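Reusing single-use PET water bottles at the bench – how long before you bin them?
Forum: Home and Workshop > Water, Storage and Containers

gralard_tom_cat
Posted 19th November
I keep one clear screw-cap bottle on the white table while I work and top it up from the kitchen tap.
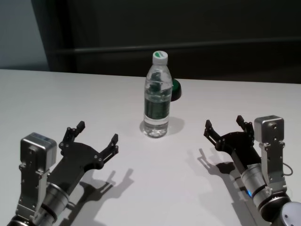
The same bottle usually lasts me a fortnight. It gets a rinse at night and a proper wash when I remember. My partner maintains that they should go in the recycling after one use. I'd like to know what other people treat as the limit, and whether the limit is set by the plastic or by hygiene. Tap water only, no cordial, never left in the car.

ridgeline284
Hygiene, in my view. PET is fairly stable at room temperature. The neck thread and the inside of the cap are where the film builds up, and a rinse does very little there. Any ridges moulded into the wall are the second problem, as a brush rides over the high points and misses the grooves.
I'd go three or four days, then recycle.

Zullon
Disagree on the brush. A narrow bottle brush with soft bristles gets into shallow grip ridges well enough. The difficulty is getting one through the neck in the first place. I use warm water, a drop of detergent, a spoonful of uncooked rice and a hard shake. Rinse twice, drain upside down with the cap off.
Don't use boiling water. The wall softens and the bottle won't stand straight afterwards.

kistulthorpe_shed
What's the table surface? On a gloss white laminate a full bottle will slide if there is any condensation under it. I lost a notebook that way. A cork coaster fixed it.

gralard_tom_cat
Painted board, satin finish. No sliding so far. It does ring if the bottle has come straight out of the fridge. I keep it towards the far side so my elbows don't reach it.

ridgeline284
Far side is correct. Paper on the near side, liquids on the far side, and cap on between drinks.

Ivanyshyn
I'll take the partner's side. The bottle is sold as single use and the cap seal is not intended for repeated cycling. I tried this in January with one bottle, opened and closed 20 times a day. By the second week it wept when laid on its side. Upright it was fine.
A steel bottle costs more up front and ends the discussion.

Zullon
20 times a day is not normal drinking.

Ivanyshyn
No, it was a test. At his rate the cap would last longer. The washing problem stays the same.

kistulthorpe_shed
Steel has its own faults. You can't see the level or the colour of anything growing in it. With a clear bottle you can at least inspect the base against the light. I check mine against a white background, and any cloudiness at the bottom means it goes out.

ridgeline284
Cloudiness is a late sign. If it smells of anything when you open it in the morning, you're already past the point.

gralard_tom_cat
Fair. I'll cut it to one week, use the rice method midweek and soak the cap separately. If the cap starts to weep I'll look at steel.

Zullon
Dry the cap thread side up. It traps a ring of water otherwise.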